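**Finish for a pale worktop: hardwax oil or waterborne?**
Woodworking > Finishing

**sill_and_sash**

Table top, light-colored solid wood, species unknown to me, bought used. It gets used for handling cloth and small parts, so no food, no hot pans, but a lot of sliding and the occasional damp rag. I stripped the old coating and want it to stay the color it is now. Candidates so far:

- Andard hardwax oil, the "raw" version with a bit of white pigment
- Akel waterborne matte, one-part
- Grasso 261, two-part waterborne

I sanded to 120 and then 150. Data sheet for the Andard says stop there. Data sheet for the Akel says 180. The Grasso sheet says nothing useful. I have read the sticky on yellowing and it covers oil-based poly only.

Grain, for anyone who wants to judge how much it will move under a water coat:

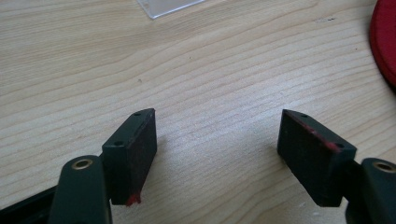
**kerfline**

Waterborne on anything that pale. Hardwax oil warms the color even with white in it. The pigment hides the shift on day one, then the oil keeps ambering underneath and you end up with a slightly pink or cream tone depending on the wood. I have a bench in ash done with the Andard and a shelf cut from the same boards left bare. After one summer the difference is obvious from across the shop.

Raise the grain first. Damp sponge, dry overnight, knock back with worn paper. Do it twice if the second wetting still feels rough.

**Odair Queiroz**

Disagree with the blanket advice. Bare ash ambers as well, from light alone, so your shelf is only a control if it sat in the same spot. Did it?

On a top that takes sliding wear, the question is repair. Hardwax oil can be spot repaired with a pad. A waterborne film can't be, at least not invisibly. Once it is cut through, you scuff the full surface and recoat.

**kerfline**

> Did it?

Same wall, one bay over. It gets less direct light, I will grant you that. I still think most of the shift is the oil.

Repair argument is fine in theory. In practice people spot repair a matte oil and get a shiny patch, then ask here how to remove the shiny patch.

**sill_and_sash**

How long before either can take cloth lying on it? My worry is dye. I had a damp colored rag bleed into a bare pine shelf once and never got it out.

**b_holloway**

Cure times from my notebook, shop at normal room temperature:

| Product | Light use | Full cure |
|---|---|---|
| Andard hardwax | two days | 14 days |
| Akel one-part | one day | 14 days |
| Grasso 261 | one day | 7 days |

Those are my results with thin coats. If you put it on heavy, the Andard stays soft a good deal longer.

For dye: any cured film will hold it off for as long as it takes you to notice and wipe. Oil gives you less time. Test with the actual cloth, damp, on a scrap, under a weight, left overnight. Dry cloth is a non-issue on all three once cured. Watch reds in particular, they are the worst for loose dye in cheap cotton.

**Odair Queiroz**

Table is useful, thank you. I would add that the Akel number assumes you do not close the room up. Mine printed at day ten under a stack of paper because the door had been shut all week.

On surface prep, nobody has corrected the 150 yet. For a waterborne film go to 180. For the oil 150 is right, and if you go to 200 or finer the oil has less to hold on to and you get a dry, patchy look at the second coat.

**pennyweight**

Has anyone tried Pranach? It is sold as a soap-and-lye treatment for floors. My sister's kitchen table is done in it and is still nearly white. Costs much less than the Grasso.

**kerfline**

Lye on an unknown species is a gamble. On anything with a lot of tannin it goes brown or grayish. Soap finish looks great, but it has next to no resistance to standing water, and it needs to be redone on a schedule. Fine for people who like the chore.

**b_holloway**

Seconding that. Also soap residue will stop a waterborne film from bonding if you change your mind later. You would be sanding back to clean wood.

**sill_and_sash**

Update. I cannot do the sample boards before May, so the top stays bare and in use until then. Rule for the moment is dry fabric only, nothing damp, no drinks. Red piece over the bare top: 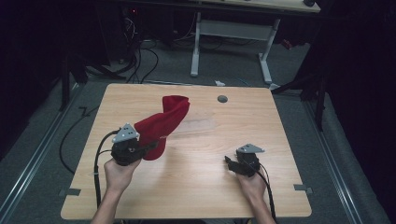

**Odair Queiroz**

Put one strip of masking paper on the top now, along an edge, and leave it until you start. When you peel it you will know how much the wood changes from light with no finish on it at all. That number has to come off whatever you later blame on the product.

**kerfline**

Good idea, and I wish I had done it with the ash. Use paper with a low-tack edge. Regular tape left that long can pull fibers on a bare surface, and the adhesive residue will show under a matte coat.

You will need to resand before coating in any case. Hands leave skin oil and waterborne finishes crawl away from it. Wipe down with denatured alcohol, let it flash off, then a light pass with 180.

**pennyweight**

Would a wash coat of dewaxed shellac solve the grain raising and the skin oil together? Blonde shellac is close to clear.

**b_holloway**

It seals both, yes. Two cautions. It has to be dewaxed or the Akel will peel. And even the blonde grade adds a little yellow, so you give up part of what you were trying to keep. I would put it on one half of a sample board and judge it next to the other half in daylight.

**sill_and_sash**

Sample board will be split four ways then: Akel, Akel over shellac, Grasso, Andard. Damp red cotton on each, weighted, overnight, after full cure by the table above. Masking strip goes on tonight. Do I need to test the underside too, or is it enough to coat both faces with the same product?

**Odair Queiroz**

Coat both faces the same, same number of coats. No test needed underneath. If you run short of Grasso, put the missing coat on the bottom and check the top with a straightedge after a humid spell.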